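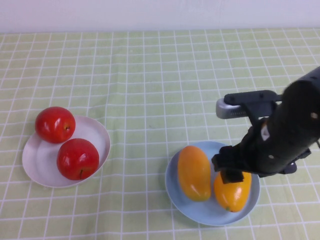 Fig. 1. Manzanas rojas en el plato blanco, mangos en el azul, sobre el mantel verde de cuadrícula.

Inicio | Guías de casa | Mesa y mantel | Contacto

Publicado en mayo, por Mwangi Mosoti

Archivado en: Cocina y comedor > Fruta a la vista

4. Montar la mesa de fruta

Si vienes del apartado anterior ya tienes el mantel lavado y los platos fuera del armario, así que ahora viene la parte que más me gusta (lo confieso, puedo pasarme media tarde moviendo manzanas). Yo uso el mantel Kotholm verde claro, el de las líneas blancas finas, y dos platos redondos de la serie Grube, uno blanco y otro azul claro. Te sirve cualquier mantel con cuadrícula, pero con rayas solas te va a costar más alinear las cosas.

Pasos

1. Sacude el mantel y extiéndelo sobre la mesa. Empieza por el lado de la pared y ven tirando hacia ti con las dos manos.

2. Alisa con la palma desde el centro hacia fuera. Siempre queda alguna arruga, sobre todo si el mantel ha estado doblado todo el invierno. Yo las dejo estar mientras no bailen los platos.

3. Coge una línea de la cuadrícula y ponla paralela al borde de la mesa. Te servirá de guía para todo lo demás.

4. Coloca el plato blanco a la izquierda y el azul a la derecha. El azul es un poco más grande y por eso le tocan los mangos, que ocupan lo suyo. Deja al menos 10 cm entre los dos platos para poder meter la mano sin tirar nada.

5. Lava la fruta y sécala bien con un paño de algodón, manzanas incluidas. ¡Las manzanas rojas secas y frotadas brillan una barbaridad!

6. Pon dos manzanas en el plato blanco, en diagonal y casi tocándose. Si una se asoma por encima del borde no pasa nada, a mí me gusta así, queda menos de escaparate.

7. Tumba los mangos en el plato azul, uno al lado del otro y a lo largo, del fondo de la mesa hacia ti. Que se toquen por el costado, así se sujetan entre ellos y no ruedan.

Nota sobre el color. Rojo sobre blanco y amarillo anaranjado sobre azul claro es mi combinación de diario. Probé a cambiarla y los mangos en el plato blanco también quedan bonitos, pero las manzanas en el azul me parecían más apagadas. Ya me dirás tú.

Nota sobre el peso. Mis mangos suelen andar por unos 209 gramos, pequeñitos. Si los compras de los grandes, pasa a la fuente Kesberg del apartado 2 y olvídate del plato.

Precaución: no arrastres los platos cargados sobre el mantel. Se lleva la tela por delante y acabas otra vez en el paso 2 (me pasa más de lo que me gustaría). Levántalos con las dos manos.

Precaución: el mango muy maduro suelta jugo por la punta y mancha. Si notas que cede al apretarlo, a la nevera, o mejor todavía, al desayuno.

Mantenimiento

Dale la vuelta a la fruta cada mañana y mira por debajo, que es donde empiezan los golpes. Los mangos verdes los dejo fuera hasta que huelen por el lado del tallo. Para los platos uso el jabón Brotach de siempre, agua templada y nada de estropajo áspero. El mantel, a lavar cuando toque y tendido sin pinzas en el centro. Para guardarlo tienes el apartado 5, donde explico cómo enrollarlo en un tubo de cartón.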